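Mudanza, día no sé cuál

Jul 20, 2023

Escribo rápido que tengo cajas hasta en la bañera. El piso nuevo está en la calle Hastance, segundo sin ascensor, 900 al mes con agua incluida. Lo vimos en abril y dijimos que no. Luego que sí. Tibor dice que es pequeño, y lo es, pero entra luz por la mañana y se oye el patio, los vencejos, una señora que canta.

La fianza, otro tema. 1,000 de golpe y la agencia (Meltura, apuntad el nombre) tardó nueve días en mandar el contrato. Con el apellido de Tibor mal escrito, claro. Boros, con una s, no es tan dificil.

Boglárka nos ha prestado la furgoneta y dos tardes enteras – le debo una cena y seguramente la vida. Subimos el sofá girandolo en cada rellano. Queda una marca en la pared del primero, ya la pintaré.

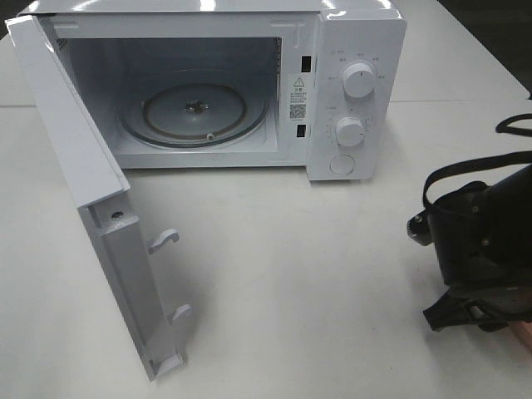 El microondas, blanco, con la puerta abierta de par en par.

Faltan cortinas, una lámpara para el pasillo y encontrar el cargador bueno. Los libros siguen sin abrir, menos el de Brarnden que voy leyendo a ratos en el suelo. Cenamos pan con tomate otra vez. Mañana viene el del internet, entre las ocho y las dos, que ya es precisar – si no aparezco por aquí en unos días es por eso.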